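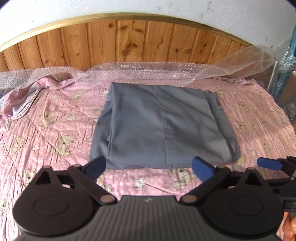 Notebook / Data collection / Folding

June, 14:20. Stordale bedroom set, hand-held gripper, folded garments on a soft surface. Target for this set is 167 demos; 20 logged before the break.

Slate blue-grey item on the pink quilted comforter. Start pose: pads open, facing each other across a gap at the lower edge of the garment. The layered folds on that edge are the hard part - the pads can take the top layer and leave the rest. Label those as partial, not failed.

Three demos dropped for lost tracking, all on fast lifts. Slow the first 10 cm.

Mal-soon Ha wants the printed bedding kept in for variety. Agreed. Bubble wrap stays along the head of the bed for the whole set, do not move it between takes.

Running total for Breltedura is 3,416 before today's upload. To do: re-check pad gap calibration, then plain sheet.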